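From: Dwynwen Pugh
To: flatpack list
Subject: Re: Plisar stand, poles won't stay upright

Tavion Pennington wrote:
> I have the base of the Plisar on the table and two poles
> in, but they lean. Do I push harder or is a part missing?
> The sheet from Grernetti has 17 steps and step 4 is one
> drawing with no words.

Nothing is missing as far as I can tell. I put one together in March 2022 and step 4 held me up too. The poles go into the base at the corners, and each one has to be straight before you push. If it goes in at a slant it feels tight but it isn't seated. 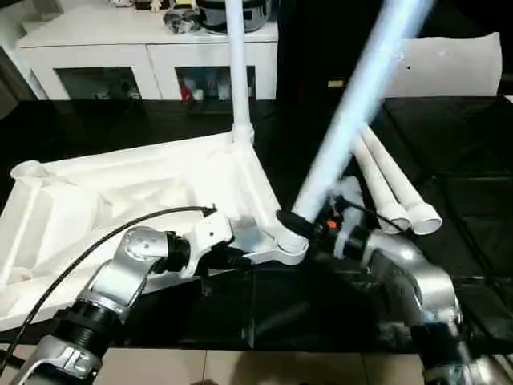

White base with one pole upright and another at a slant, two tubes still on the table.

Take the slanted one out and start again. Turn it a little as it goes down. Don't use a mallet, the plastic marks easily.

Leave the flat pieces until all the poles are in. I did it the other way and had to undo most of it. A plastic sheet over the table is worth having, but keep one hand low on the pole because things slide on it.
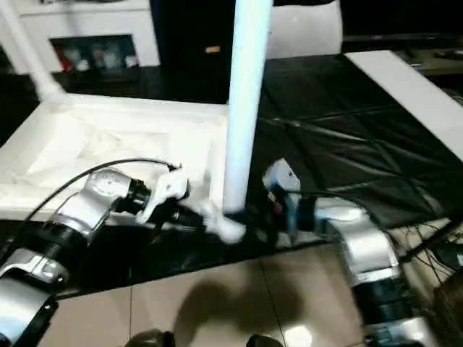
The long pieces go on after that, and they take two people if your table is low. Mine took 70 minutes with a break. If a pole still leans, write to Grernetti for a new base. They sent mine in April and didn't ask for the old one back.

Dwynwen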